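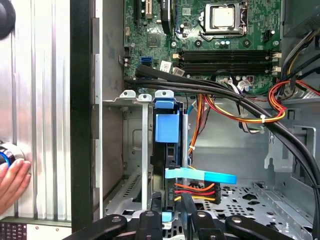 Hi all,

Following up on Bo-ram's question from last week, because I've finally got our cell behaving and I'd rather write it down while it's fresh. For anyone new to the list, ours is the PC teardown cell at Kullbridge, one arm, one three-quarters-reliable gripper and a lot of old office desktops. Most of the grief was never the arm, it was the cables. Look at the two thick black ones arcing across the motherboard and down the right side, and then the red, orange and yellow bundle with the white zip tie on it. Every one of those is a thing a finger can hook on the way in to the drive cage, and we hooked all of them at one time or another. The blue plastic handle on the drive carrier is the good news. It's a nice big bright lump against grey metal and the wrist camera picks it up every time, so that's what I use as the landmark for the whole fixture now.

Bo-ram Seol wrote:
> We have the same gripper as you, I think, and ours has started drifting.
> It picks up fine first thing and by the afternoon it's closing beside
> the drive handle. I've redone the wrist camera calibration 3 times and
> it comes good for a day and then goes off again. Is this a camera
> problem or am I kidding myself? Also how often do you strip the
> fingers down, and do you use anything on the screws?

You're kidding yourself a little bit, sorry! I did exactly the same thing in January. I must have recalibrated that camera every second morning for a fortnight and felt very clever each time. What was really going on was that the camera bracket had worked itself a hair loose at the wrist, so I was calibrating to wherever it happened to be sitting that day. Grab the camera housing (power off please) and give it a gentle wiggle. If you feel anything at all, stop there and fix that first.

What I did, in the order I wish I'd done it:

Took the bracket right off, cleaned the faces and put it back with fresh screws and a dab of medium threadlocker. Don't use the strong stuff, I did once on the old unit and had to drill two of them out.

Checked the finger joints for slop. There are a lot of joints on these things and the play adds up. One pivot on ours was worn and I swapped the pin. The Fimmont ones fit but they come a touch long, so have a file handy.

Checked the fixture. This one is embarrassing. The stop that the case butts up against had shifted, I'd guess from people leaning on it while they loaded, and so every case was going in slightly skewed. I've pinned it now.

THEN did the camera calibration, once, and left it alone.

After that I ran it at crawl speed on a case I didn't care about, with a hand near the stop the whole way. I also moved the approach point. We used to come in low over the board and now it comes down on the cage side and travels in from there, which keeps the fingers well away from the cables and from the RAM latches (they snap off if you so much as look at them). We got through 105 cases before the next missed grab, and that one was a carrier somebody had already half pulled.

As for stripping the fingers, I go by feel more than by the calendar. I wipe them down at the end of every shift since the dust in these machines is unbelievable, and they come apart properly when the closing starts to sound gritty. Dry lube only. Anything oily turns to felt in a week.

Zdenka Shehu asked me off-list about the error code we were getting, and I may as well answer it for everyone. It was 1936 on the Statero controller, and for us it was a pinched signal cable at the wrist, right where it goes under the clip. I re-routed it with a bit more slack and it hasn't come back. The colour of the status light was no help whatsoever, so go and check the log.

Two things I still haven't sorted. Cases where the SATA plug has a locking tab, which we're still doing by hand, and cages where the carrier has no handle to aim at. If anyone has a finger tip design that copes with either I'd love a sketch, even a terrible one on the back of an envelope.

Bo-ram, let me know how the wiggle test goes.

Cheers,
Mick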